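Notebook, cat enclosure enrichment trial, Clumaditz
April, Sunday, written up 4:30 pm

Day 7 of the scent-post trial. Pultier's leaflet says their posts raise activity in captive servals "within hours." I'd like to see the hours. So far the female has sniffed post A, sat on it, and gone back to her shelf.

Tally since opening: 34 contacts with the posts, both cats together. Sounds fine until you look at the plain control post, which nobody rubbed anything on and which they visit almost as often.

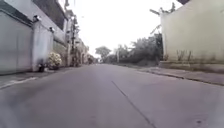
The male is worse for our purposes. He patrols the fence line whatever we put out, so any post near the fence gets credited with his walking. Moved post C to the middle before lunch. Contacts from him after that: none yet, but he slept most of the afternoon.

To do before the next round:

1. Swap A and the control. Don't tell whoever is scoring.

2. Weigh the meat properly. The Prins scale drifts, and a hungry cat will investigate anything.
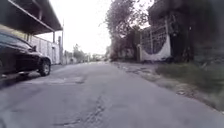 3. Fix the sheet. "Interest" is not a behavior. Use sniff, rub, spray, bite.

Footage: 160 minutes usable, 70 of them with a cat in view. I scored those twice and disagreed with myself on rubs, mostly where she leans on the post and stays there. Is that a rub? I called it one in the morning and not in the afternoon.
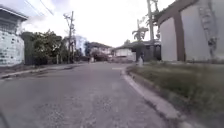 Špela Perić thinks I'm being too hard on it. Her note in the margin: leaning counts, she does it on purpose, and the control post probably smells of A by now anyway. Fair point on the smell — we carried them in the same crate.

Fendard want a quote for their newsletter and I'm not giving one off a week of data. The cats may just like new objects. Any change wears off, and a patched surface is no more interesting than a smooth one once they've walked it, same as the repaired bit of street with its small cracks and darker blotches. Ask again when we've run it with clean crates.

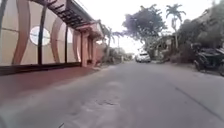
Crates first, then. Separate one for the control, marked on the lid, and gloves changed between posts. For the fence by post C I want a visual screen so he stops pacing it, and plain boards would do, though the cream wall with the tan and brownish orange curves is closer to the height I have in mind. Price both. If his contacts stay at zero with the screen up, post C comes out of the trial.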